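Drutitz Striped Duvet, Single
By Celeste Cáceres

I've gone through a fair number of white duvets and this is the one I keep telling people about! The stripe is tone on tone, so from the door it looks plain white, and then you get close and there it is. We carry it in single only, item 2714.
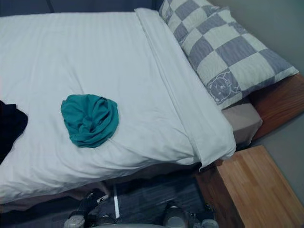
Fill and weight
The fill is 400 grams per square meter, light enough for most of the year (I add a blanket in winter). It has a soft, puffy hem and it drapes nicely over the side of the mattress. Wrinkles? Sure, a few. Shake it once from the foot end and leave it alone.

We've paired it with the Salinas bed skirt in beige, item 2864, which hides whatever lives under your bed.
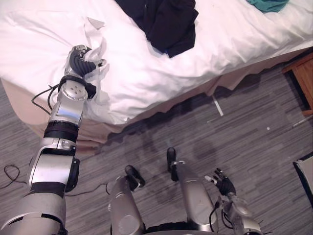 CARE

Wash warm, tumble low, and throw in a couple of clean tennis balls to keep the fill from clumping. Pick off tissues and paper scraps first or you'll find them everywhere.

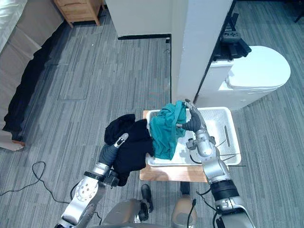
Clothes end up on my bed all day long, and I love a basket close by for them. The Pusum is my favorite kind, white plastic with a grid of holes in the base and sides, so air gets through. Something bunched up like that teal piece takes up half of it, so fold if you want more in.

Comments (3)
Does it come in queen?
Not yet, sadly. Celeste
Bought mine in September, still puffy!

Sturen Home | Contact us: ext. 514 | © Sturen, January 2018 | Back to top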